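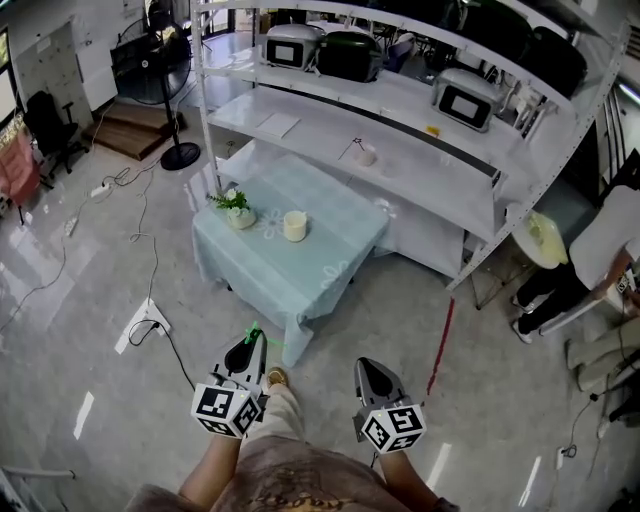 4 February 2022. Batch 17 of the sourdough rye, and I think the starter has finally woken up! Myrto fed it twice yesterday with the Haretside flour and it had doubled by the time I got my coat off. It was the color of those beige trousers when I stirred it down, maybe a shade grayer, so the bran is coming through more than it did in the last bag. I gave it 189 grams of water at the first mix (Lefteris wanted less, he always wants less) and it came together sticky but workable.

Left it in the tall tub by the oven, lid loose. First fold after 40 minutes, second one I forgot, third one on time. The dough smelled of apples, and a bit of beer, which I liked and Lefteris didn't.

Baked 6 loaves, 2 of them with caraway. The ones at the back caught on top again – same corner as in August, so I'm moving the stone forward before the next bake. Crumb is tight near the base and nice everywhere else. Spyros says to wait a full day before cutting, and I lasted until lunch.

To do: ask Nomvula for the rest of the coarse rye, scrub the tins, write the fold times on the tub lid.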